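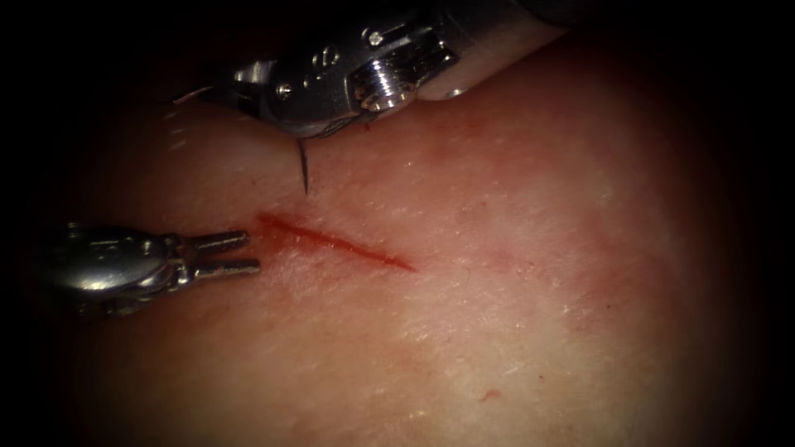 Rizwan Marwat

Our skills lab in Skornivthorpe spent $458 on practice pads last quarter, and in June 2025 I was asked whether we could bring that down. The suggestion was that each learner should get one pad for the whole course. I think this is a mistake, and I think it comes from a wrong idea of what the pads are for.

A suture pad is a consumable. We treat it like furniture. I have seen pads in our cupboard with so many old holes in them that a needle falls into one and follows it out the other side. A learner who practices on a pad like that is being helped along by everyone who used it before. The needle goes where the last needle went. Then the same learner gets a fresh surface, the tip skids or goes in at a slant, and they decide they are having a bad day.

The first bite into clean material is the one worth practicing. You have to choose the spot, bring the point down square to the surface, and commit. On a new pad there is nothing to tell you where to start. On an old one there are a dozen dots on each side of the wound, and people aim for the dots whether they mean to or not.

The usual answer is that a stitch is a stitch, and that a learner who ties 30 knots on a ruined pad has still tied 30 knots. For knots, I agree. You can learn knots on a shoelace, and I would be happy to see more of that. Needle work is a separate skill and it wears the material out. If we want to save money, we should stop using pads for knot practice and keep them for needle practice only. That alone would make our stock last nearly twice as long.

I also want to argue against the way we assess. At Skornivthorpe the examiner looks at the finished row. Are the stitches evenly spaced, are the edges together, are the knots off to one side? It is a fair list, but a person can get a tidy row with poor handling if they have enough time. They drag the needle through, let go, grab it again somewhere else, and fix the spacing afterward. The row doesn't show any of it.
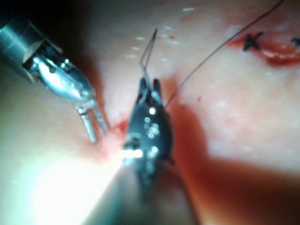 Needle handling should be marked while it is going on, and it should carry at least as many points as the result. I would look at how the needle is held before each bite, where the point is facing, and what the thread is doing in the meantime. Most of us were told to hold a curved needle somewhere past the middle, toward the thread end, and then left to work out why. Gripped at the very base, as this one is, it has its whole curve standing free of the jaws, and I would want the learner to tell me whether that is how they plan to drive it or only how they happened to pick it up. I would mark the thread too. A line running straight off to one side is easy to read. A loop lying over the wound is going to get caught sooner or later, and I would take a point off for it before it does.

Watching takes longer, and I know that is the real objection. An examiner can grade a tray of finished pads over a cup of coffee. Watching one person place a few bites takes a good ten minutes, and nothing else gets done. When we tried it in October, we allowed 20 minutes each and ran over with almost everyone. I would still do it again. Several people with very neat rows were regrasping the needle three or four times for every stitch, and they were surprised to hear it.

Going back to the pads, we buy from Lilance, and the price is $123 a box. Bustau makes a cheaper one that I find too rubbery. It closes up behind the needle and grips the thread, so people learn to pull harder than they should. I would take fewer of the better pads over a full cupboard of the others.

My proposal for next year is simple enough. Knots go on cord. Each learner gets a fresh pad for needle work at the start of each block, and another one for the assessment. Used pads go in the trash at the end of the block, including the ones that still look fine from the front.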